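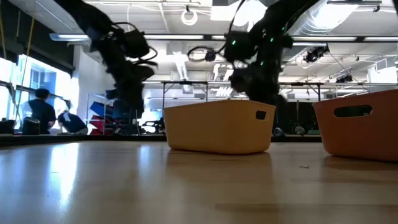 Step 4: Your first Clestero session

Okay, your steamer's filled, so let's get your face ready! I do mine in November, when my skin goes all flaky.

1. Tie your hair back and wash with something gentle (I like the Clisosen milk).
2. Press the side button until the light stops blinking.
3. Sit 16 inches away and close your eyes. Four minutes is plenty.
4. Pat dry, then put your moisturizer on while your skin still feels dewy.

Note: I skip scrubs that day. Mine stung like crazy when I tried both!

Caution: Never move the steamer while it's running, and keep oils out of the tank. Unplug it before you refill.

Print this page | E-mail this page

Questions? Write to Teófilo Huaranga at Chambi Skin Care | © Chambi | Back to top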